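Basorora Shallow Tray, White

Home > Kitchen & Table > Trays > Basorora

Code 416 – in stock

White plastic tray, rectangular, rounded corners. Low sides so you can get at what's in it. Goes under the kettle, on the side table, in the kids' corner, wherever cups tend to collect. Wipes down with a cloth. We've had one by the sink in the shop since July and it gets used every day.

Sides slope outwards, so no tight corner at the bottom for crumbs to sit in. Thick rim to get hold of. Floor is flat – cups stay where you put them, within reason. Not a serving tray for stairs and gardens, it has no handles. If you want handles look at the Adjei range. 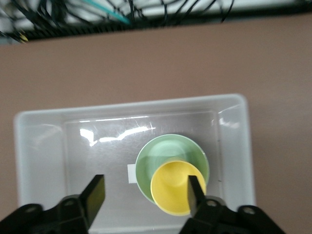
Tray in white, with green and yellow cups nested. Cups sold seperately.

Size: 384 mm on the long side
Colour: white only for now
Finish: glossy, will show scratches in time
Dishwasher: top shelf, cool wash. Hot wash can warp the base
Microwave: no
Oven: no!!

Cups – plastic, sold singly, mint green or yellow. The yellow is the smaller one and goes inside the green for storing. Please say which colour when you order, we get a lot of orders with nothing in the notes box and then have to email.

Delivery 3 to 5 working days. Trays go out flat in card, no plastic wrap. More than five trays and we'll quote carriage seperately, ask Wendy Rowbotham in the office. Collection from the Wustdale shop is free, bring your order number.

Returns – unused, within the month, you pay postage unless its our mistake. Small marks in the plastic from moulding aren't counted as a fault. Cracks are, send a photo and we'll swap it.

Customer comments

"Second one bought. First is still going, just wanted one for upstairs." – Akosua Annan

"Good tray, bit bigger than I thought, measure your shelf first. Came quick." – Philomena Ní Bhriain

"Would like it in a colour." – O. Zakaria

Goes with: Adjei handled tray, Gevotora drying mat, Basorora cups

Page updated 4/13/25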